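**Marks on a white tabletop – anything short of repainting?**

**idotham_omar**
White table in the back room, matte finish, about four years old. It's picked up dark specks, scuffs and faint grey marks all over.

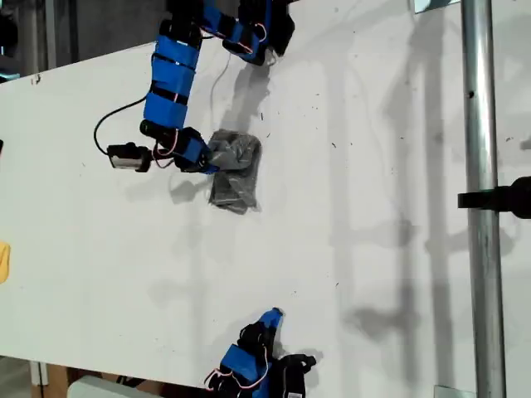
The tabletop with a folded dark grey plastic bag on it.

Washing-up liquid does nothing. I had a go with a melamine sponge on one corner and some of the grey went, but the specks stayed put. The top is 36 inches deep, so a new one isn't cheap.

**Bovville**
Stop with the melamine sponge. It's an abrasive, and on a matte top you'll end up with shiny patches that look worse than the marks. Try a soft pencil rubber on the grey scuffs first.

**kettle31**
Disagree with Bovville. I've used those sponges on a matte white desk for years, light pressure and plenty of water, no shine. Pressing hard is what does it.

**Bovville**
Depends on the finish, and we don't know what his is. I ruined a worktop that way.

**gull_and_co**
Are the specks raised if you run a fingernail over them? If they are, a plastic scraper might lift them. If they're pits with dirt in, you're into filling or living with it.

**idotham_omar**
Bit of both. A few catch the nail, most don't. Rubber worked on two of the scuffs by the near edge, so thanks for that – will do the rest this evening.

**kettle31**
Put a desk mat down after. Mine was from Guleta, wipes clean and hides the bad bit.

**Bovville**
Mat's a fair shout. Check the underside is colourfast though, the cheap black ones can leave a stain on white.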